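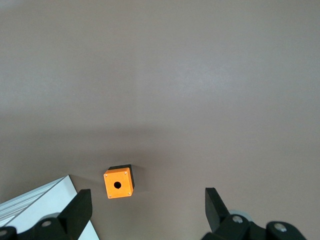 A small orange-topped box on a tabletop.

Endasholm goes to a second printing, volume 2 set for December

2019-03-09

Quick one before the post goes. Plurnunside have confirmed that Endasholm, the comic by Debashish Bhuiyan, is going back to press. First run was 2000 copies and it's gone from the warehouse, though a few shops still have it on the shelf. Olldale Books had 9 left when I rang this morning. Probably fewer now.

For anyone who missed it: Endasholm is a black and white series set in a ferry town where the ferry has stopped running. Sisters Mina and Tuli keep the ticket office open anyway. That's most of the plot of volume 1, and it's lovely. Slow, lots of rain, very few words in the middle chapters. Reads left to right, so no need to flip it. Bhuiyan draws the backgrounds by hand and you can tell, the harbour pages especially.

The new printing fixes two things. Pages 88 and 89 were swapped in the first run (if you thought the dream bit was being clever, sorry, it was a mistake) and the lettering on the letters home has been made bigger. Much needed, I had to hold mine up to the lamp. Same cover, same paper, same price. Plurnunside say they will send corrected pages as a download to people who bought the first one, but there's no link yet. Will add it when there is.

Volume 2 is down for December. Five chapters this time, plus a short extra about the grandfather that ran in the Plurnunside newsletter and hasn't been in print before. Bhuiyan told me by email that the second book is "a bit less wet" and that the ferry does turn up, "but maybe not how people want". He has finished the pencils for the first two chapters and is inking now. A third volume is planned and will be the last one.

There's also a signed bookplate with volume 2 for the first 2504 orders. Odd number, I asked, and was told thats how many fitted on the sheets they'd paid for. Preorders go through the Plurnunside shop or through your local comic shop if they do that sort of thing. Olldale Books are already taking names at the till.

No word on a digital edition. Asked twice, got "we're looking at it" both times. No hardback either, before somebody writes in.

Bhuiyan will be signing at Olldale Books when volume 2 comes out, date to follow. He did a small talk there for the first book, mostly about drawing water, and it was standing room only by the end, so get there earlly if you want a chair.

Full review of volume 1 is still coming. Half written. The manga round-up is next up, then that.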